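**Vekard Bench Rules, Socket Work Edition**
Page updated April 29, 2021

$126 for the full set, card deck and wall sheet included. Ships flat from Flomthorpe.

I sell a lot of hardware on this site, and I still think the thing I like selling most is a box of printed rules. I know how that sounds! But if you run a robot arm anywhere near an open computer, you already have rules. They're probably on a sticky note, or in one person's head, and the Bench Rules set is what I made when my own sticky notes stopped sticking.

The Socket Work Edition covers one kind of job: an arm with a gripper working inside a desktop tower, mostly at the processor. It deals with picking, placing, the retention frame, and all the hovering and waiting in between (there is so much waiting). It does not cover laptops or rack servers. I keep getting asked about laptops and I keep saying November, so let's say November again.

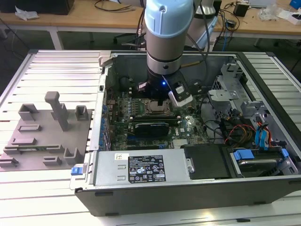
The first card in the deck is the one I argue about most with customers. It says the case lies on its side, panel off, and *stays put* until the whole run is finished. Nobody reaches in to shift it a little to the left. If the case has to move, the run is over and you start again from the setup card. People find this strict. I found it strict too, and I wrote it, but a tower that has been nudged the width of a fingernail looks exactly like one that hasn't, and your taught positions are now wrong.

### What's in the box

- The card deck, one rule to a card, grouped by color: setup, approach, grip, release, stop
- A wall sheet with the same rules in large type
- A pad of run logs, 1000 tear-off sheets
- A dry-erase marker that is, I admit, not very good

The wall sheet goes where the operator can read it without turning away from the arm. Most folks hang it behind the bench and then put a monitor in front of it. Please don't put a monitor in front of it.

### The approach rules

Everything comes down straight. That's the heart of the approach section, and if you only read one color of card, read those. The arm gets itself above the work at a safe height, stops, and then descends in a vertical line with no sideways travel at all until it's clear again. A tower is a crowded place, with cables looping over the drive bays and cards standing up out of the board, and a diagonal shortcut that saves you a second will sooner or later find one of them.

You pick the safe height yourself. Measure to the tallest thing inside the case, add your margin, write it on the log. The card has a blank for it. I used to print a number there and I took it off after the second edition, when I realized people were using my number for cases I'd never seen.

Cable slack gets its own card. Move the arm through the full path with the gripper empty and watch the arm's own cables the entire time, not the fingers. Do they sag into the case at the bottom of the stroke? Do they drag over the edge? Tie them back and run it again.

### The grip rules

A processor gets held by its edges. No finger touches the underside, ever, and the same goes for the inside of the socket. I'd love to tell you that's obvious, but I've had to replace two boards on my own demo bench, so I printed it in red.

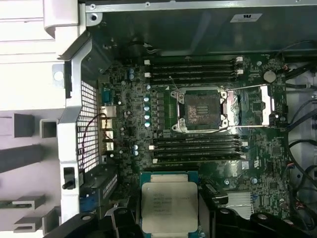
*5 min read for the grip and release cards if you're going straight through*

The rule I'm proudest of is the pause. Before the final drop, the arm stops with the chip held above the socket, and a person looks. Is the load frame fully open? Is the lever out of the way? Is the chip turned the right way round? The operator says yes out loud or presses a key, whichever your shop prefers, and only then does the arm continue. You can automate the check with a camera later on. The card says to keep the human look for the first stretch anyway, and to log any time the camera and the person disagree, even if the person turned out to be the one who was wrong (that's usually been me).

Closing force is another blank you fill in. Start low. If the part slips at the low setting, check your finger pads before you turn anything up, and wipe them if they need it. There's a line on the log for pad condition, and I'd really like you to use it, because worn pads account for most of the sad emails I get.

### The release rules

Release is where people relax, so I made the release cards a bit bossy. Open the fingers, wait, go up. The wait is a real wait with a number written next to it. Going up while the fingers are still opening can lift one edge of the chip, and then you have a tilted part over a lot of very fine contacts.

After release, the arm goes back to safe height before anyone's hand enters the case. Hands and gripper are never inside the tower together. I don't allow a slow-speed exception in this edition. The older one did, and I've had enough customers tell me they stretched it that I pulled it out altogether.

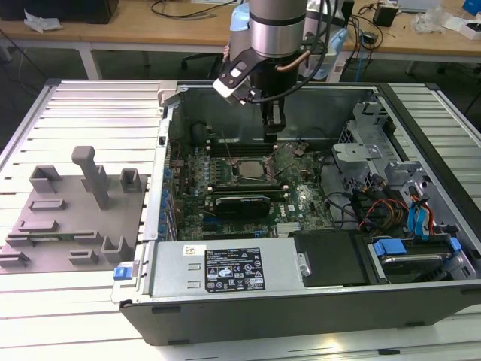 One buyer wrote to ask whether the hands-out rule still made sense on a small arm at low speed, saying that their shop had been closing the lever by hand with the gripper parked just above the board and that it saved them a full trip up and down on every part. They also wanted to know if a signed waiver in the log would cover it.

I said no to the waiver, nicely I hope. The log records what happened. It isn't there to give permission for skipping a card. If the trip up and down is hurting your cycle time, look at the safe height first; lots of shops set it way higher than they need. And if your local safety rules or your arm's manual are tougher than my deck, follow those. The deck sits under them, and it's no substitute for your own risk assessment. There's a setup card that says so, too.

### The stop rules

Anybody can stop a run, for any reason, with no explanation needed at that moment. Write it down afterward. The stop button has to be within reach of wherever the operator is standing, so if you move the stool, you check the reach again.

After a stop, don't resume from the middle. Take the arm up by hand control, look at the part, look at the board, and start from the approach card. Yes, even when you're sure it was nothing. 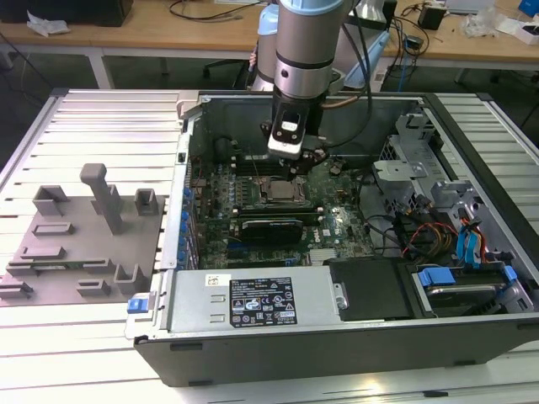
Static gets a card in this section as well, although I went back and forth on where to file it. Ground the bench, ground yourself, and find out whether your finger pads are conductive before you trust them with a part you paid for. Ask the gripper maker if the paperwork doesn't say.

### Which version to order

The Drelberg binding puts the deck on a ring, which I like for benches where cards go wandering. The Mercado binding is loose in a tin, better if you want to lay out just the cards for today's job. Same rules, same price. Both come in English only for the moment.

Refill log pads are sold separately, and there's a bulk carton of 3000 sheets if you're getting through them quickly. Refills fit either version. If you own the second edition, you can buy the changed cards on their own; pick "update pack" at checkout and tell me in the notes box which binding you have, or I'll guess ring.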